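Drallana — Songs for a Low Room
Double LP and download, released on Skoton

The second album by Drallana collects 11 songs recorded in the former grain store at Kavis, with voice, oud and upright bass tracked together. Four of the songs are traditional. The others were written by the group's singer, Hamdia Admasu, between tours.

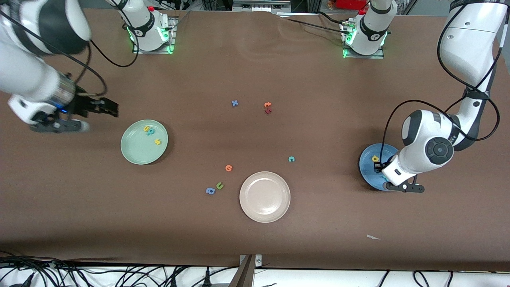

Evelien Visser

Side A opens with "Beltrán," the single that came out in August. It runs just over 6 minutes on the LP, longer than the version sent to radio, and keeps the bass introduction that was trimmed there. Sides B and C stay close to the live set. Side D has two songs for voice alone.

The pressing is limited to 920 copies on black vinyl. The first 200 come with a lyric booklet in the original languages and in English. Later copies have the lyrics printed on the inner sleeves — same text, smaller type.

Playing speed is 45 rpm. Please check your turntable setting before the first play. The download code is on a card inside the second sleeve and works once, in your choice of WAV or MP3. 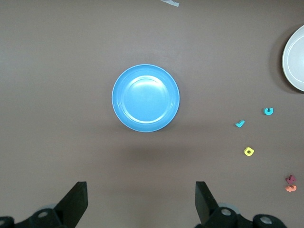 Hamdia Admasu: We sang "The Ferry Song" last, when my voice was tired, and I asked to do it again the next morning. We kept the tired one. The words are about going home late, so I stopped arguing.

The group's first album sold about 4000 copies and is out of print on vinyl. It remains available as a download, and a repress is planned — no date yet.

Orders ship in a stiff cardboard mailer with the records outside the jacket to prevent seam splits. If you would like yours shipped sealed, write "sealed" in the order notes. Split seams on sealed copies are not covered by returns.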